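Speaker notes, Dundonley workshop, session 2. Talk length 26 min plus questions.

**Slide 1. Title**
Say who we are. Credit Zhiqiang Bai for the glove mapping and Chenxi Mao for the task list. Skip the funding slide unless asked.

**Slide 2. Why cards**
A card is thin, stiff and flat on the table. Two-finger grippers handle it by dragging it to an edge. With a jointed hand the operator can hold it between thumb and finger, but has to find the grip by eye, as our rig sends no touch signal back.
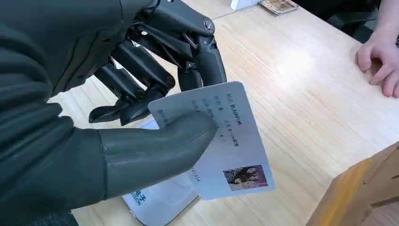

*Card held between thumb and one finger, seen from the wrist.*

Point out that the other two fingers play no part in the grip. Operators new to the rig tend to close everything at once.

**Slide 3. Handover**
A person offers the item, the operator brings the hand to it. Timing is the hard part. Delay from glove to finger makes people let go too early - define "delay" here, the Goddale group measures it differently.

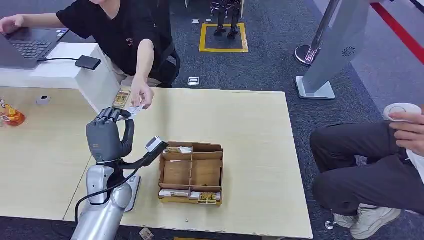 We log both sides of a handover as one episode, from first arm movement to release. Splitting it in two was tried in January and dropped: the policy learned to wait and never reached.

**Slide 4. Data**
- 2169 episodes kept, 40 per session at most
- failed grips are labelled and stay in the set
- operator ID stored, needed for the Obura comparison

Do not read the table out. Stop on the row for regrasps.

**Slide 5. Hand guiding against remote control**
Moving the arm by hand gives smoother paths. It gives poor finger data, so we use it for reach only. Expect a question from the Vanham people on cost per episode. Backup slide 9.

**Slide 6. Open points**
Thumb calibration drifts. Grip labels differ between annotators. Leave this one up during questions.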